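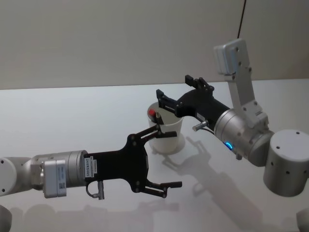 Both arms at the cup during bench work on the Fidach planner, Stastlow lab.

Fidach 2 moves to shared time on both arms

The two-arm planning software used on the Stastlow bench has been updated, and the new version is now the default on all lab machines. Anyone still running the old branch should switch before their next booking. The old branch will stay readable but won't get fixes.

The main change is in how the planner treats the two arms. Until June it planned the left arm first, froze that path, and then planned the right arm around it as a moving obstacle. This worked well enough when the arms kept to their own halves of the table. It worked poorly when both grippers had to get close to the same small object, and a marker in a paper cup turned out to be a good way of showing how poorly. The right arm would stop short and wait for a gap that the left arm's frozen path never gave it, and the job would time out.

Fidach 2 plans both arms against a single clock. Each candidate motion is checked for the pair at every time step, and either arm can be slowed to let the other through. The joint paths themselves are still found separately, which keeps the search to a size the bench computer can handle. Only the timing is solved together. If no timing works, the planner goes back and asks for a new path for whichever arm has more room to move.

Ferdinand Reisinger, who wrote the timing solver, ran the old and new versions over the same set of 1756 recorded start and goal pairs. The old version found a plan for 1412 of them. He is still sorting through the results from the new one and would like to hold off on a figure until the goals that are simply out of reach have been taken out of the set. His notes are in the planner folder on the shared drive, along with the script for replaying any single pair.

Planning time is now capped at 750 milliseconds per request. If the cap is reached, the planner returns no plan and an error code. The old version would sometimes return a partial path in this situation, and a few people had written their own code to deal with that. Please take it out. A partial path is never returned now, and a check for one will read the new error code wrongly.

The collision models have been redone as well. The gripper fingers used to be wrapped in one box that covered the whole range from open to closed, so an open gripper could not be planned into the mouth of a cup at all without switching checking off for that object. Each finger is now its own shape and follows the measured opening. Cables are still covered by a padded cylinder at the wrist. Alun Beddoe has tried a tighter model for these but isn't happy with it when the wrist is turned a long way, so the padding stays for now.

On the perception side, there is less to report. The cup detector, Drurkance, is unchanged apart from how it handles shadows. The tabletop is pale and a little glossy, and a white cup on it doesn't give the detector much of an edge to work with. The detector now compares the rim and the base separately and throws out a match if the two disagree on where the cup is standing. This costs one extra pass over the image. Thin objects inside a cup are still passed to the planner as a rough direction and a length, and the length should be treated with suspicion if part of the object is hidden by the cup wall.

A few points for people moving their code over:

The call for a two-arm plan now takes one request with both goals in it. The two separate calls still exist for single-arm work.

Speed limits are read from the arm configuration file at start-up. Limits set in your own script will be ignored, with a warning in the log.

Logs are kept in the Jeon viewer format, so you can step through both arms on one timeline. Viewer builds older than 300 won't open them.

Stopping one arm now stops both. If your task needs an arm to hold position while the other is halted and reset, talk to Alun before you run it.

Known problems: the planner can pick a wrist rotation that is much longer than it needs to be when both goals are given as finger positions, and replaying a log while the arms are live makes the viewer lag. Ferdinand is working on the first. Reports on either can go on the usual bench list, with the log attached.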